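From the Perception Desk: Teaching the Planner About Wrappers
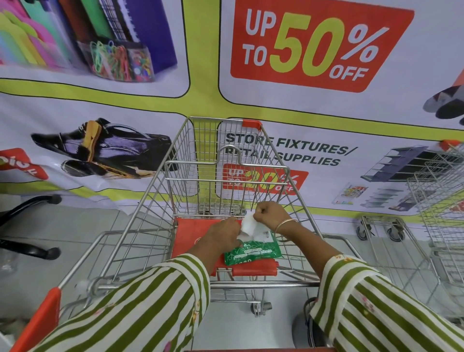 Two hands, one white wrapper and a green packet on the cart's child-seat flap.

Hi all, me again! My December has gone to wrappers, and I'm a bit obsessed. Our hand tracker (Histance, for the newer folks) was happy with boxes and cans, but give it thin white material with fingers pressed on top and it used to lose the edge completely. The chrome wires didn't help either. It kept reading them as part of the packet, so the planner would ask for a grasp straight through the basket. Oops.

Gunhild Brøndum rewrote the segmentation step so it follows the contact points first and worries about the outline later. I reran it on 300 clips and the mask stays put in all but 40 of them, which made me very happy (I may have clapped at my desk). Most of the leftovers are pinch grips where the fingertips cover the seam.

Next up is splitting "hold down" and "pull" into separate labels for each hand. Wanpen Meesuk has a branch of our labeling tool, Daza, with this half working. If you want to try it, grab the branch and set the hand count to 2, or it crashes on load. Send me your weird failures, please, I collect them!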